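Two-finger gripper keeps losing shoes in tissue paper. Pads, camera or controller?

Posted in Grippers and End Effectors, 15 June 2023
448 views

plumbobsteve

Hi all, long-time reader, hardly ever post. I've been put on a packing task at work and I'd love some opinions from people who have fought with soft stuff before.

The job is one pair of dress shoes into a cardboard shoebox with tissue paper. Two arms, each with a parallel two-finger gripper, each with a little camera at the wrist. Shoes by themselves I can do all day. Boxes, fine. It's the tissue that's making me crazy. It's thin enough to see through, it wrinkles differently every run, and it clings to everything.

I'm trying to choose between two sets of fingers before we spend real money. One is the Nikau set, which is what we have on now, with the green rubber pads. The other is a loaner from Bonsu with a longer, skinnier tip and a harder gray pad. The Nikau pads hold leather really well, almost too well, because they also hold tissue really well and then they won't let go of it. The Bonsu tips slide between the shoe and the box wall like a dream, but I've had a shoe rotate in them on the way over, and then it goes down toe-first into the paper and I get to start again.

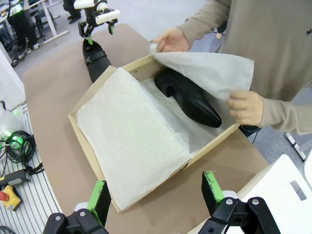
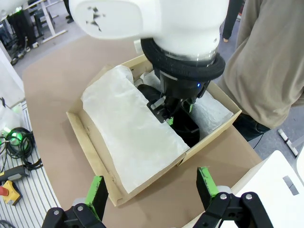
So far I've logged 14 clean runs in a row with the Nikau fingers as long as a human does the tissue, and my best streak with the robot doing the tissue too is 2. Two! I'm running everything through a Jidine controller, and I did wonder if the grip force setting is too coarse at the low end. There's a big jump between "not touching" and "squashing the heel," and I can't seem to land in between.

Things I've tried already: slower approach (helps a bit), closing in two stages (helps with the shoe, does nothing for the paper), and taping brown paper down on the table so stuff slides around less. That last one was a nice surprise, by the way. The shoes stopped skating when I bumped them.

What I'd like to know is whether you'd spend the money on fingers, on a better wrist camera, or on a different controller. I can probably get one of those approved this year and the rest would have to wait until December or later. Thanks!

gantrygoblin

Fingers, and I don't think it's close. I did garment bagging for a couple of years and we burned a whole budget on cameras first. Beautiful pictures of the gripper missing the plastic.

What you're describing with the green pads is plain old friction plus a little static. Try this before you buy anything. Take one pad off one finger and put a strip of smooth tape on the bare metal, so you have a grippy side and a slippery side. When you open, the paper stays with the grippy side, and then you only have one side to peel it from. A small sideways wiggle on the release usually drops it. We used a wiggle of a few millimeters and it was plenty.

For the shoe, don't grab it around the outside if you can avoid it. Put one finger in the opening and one outside and pinch the wall near the heel. It's stiff back there, so you can get away with more force, and it'll hang in a pretty repeatable way. The rotation you get with the Bonsu tips sounds like you're picking too far from the balance point. I'd bet they behave a lot better if you move the grasp an inch.

I'd also split your log into shoe failures and paper failures. Right now one bad number is hiding two different problems and you'll end up arguing with yourself about which finger is better. Ask me how I know.

tin_can_annie

Agree with most of that but I want to stick up for the controller question a little, because I had the same jump at the low end on a Jidine and it drove me nuts for weeks. Mine came set up with a minimum current for closing that was way above what I needed. Check the limits page before you blame the fingers. My force value was 976 out of the box and I got it down by more than half before the grip got flaky. I don't remember what the units are supposed to be and the manual wasn't much help, so go down in small steps and write down what you had.

Cameras, I'd wait. With a wrist camera the fingers block the spot you care about right when you care about it, and more pixels won't fix that. If you have any sort of fixed camera lying around, stick it up high looking down into the box and see how much you gain.

One more idea on the tissue: have you tried grabbing it at the folded edge instead of a single layer? Two layers are a lot easier to pick up, and the fold gives the fingers something to bite on. We got our tissue from Dedeo, pre-folded, and the fold was in the same place every time. It cost a little more than flat sheets.

beltdrive77

just use suction

plumbobsteve

Suction goes right through the tissue and picks up the box, ask me about my first week lol.

Thanks for the rest of it though, this is great. I'll do the one-smooth-finger trick first since I can do it with what's in the drawer, and then go look at the limits page. The pinch at the heel makes sense too. I'll move my Bonsu grasp and rerun it before I send the loaners back, and I'll split the log like you said and post both sets of numbers.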